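An Afternoon at Lahlou's Teaching Room, Grellonport 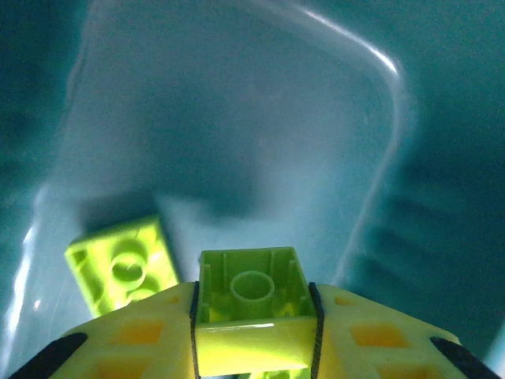 Wrist view at the teal bin: one green LEGO brick in the grip, one still waiting.

I had pictured a grander schooling. Bouchra Helmy steers the arm by hand, brick after brick, and every pick is saved as an example. The June target is 600. They had 155 when I came in and 3 more by the time my coffee was gone. She let me try. My picks were filed under "mistakes," a folder she says the model needs too. It is well supplied now.

Lahlou, Grellonport | Contact | Back to top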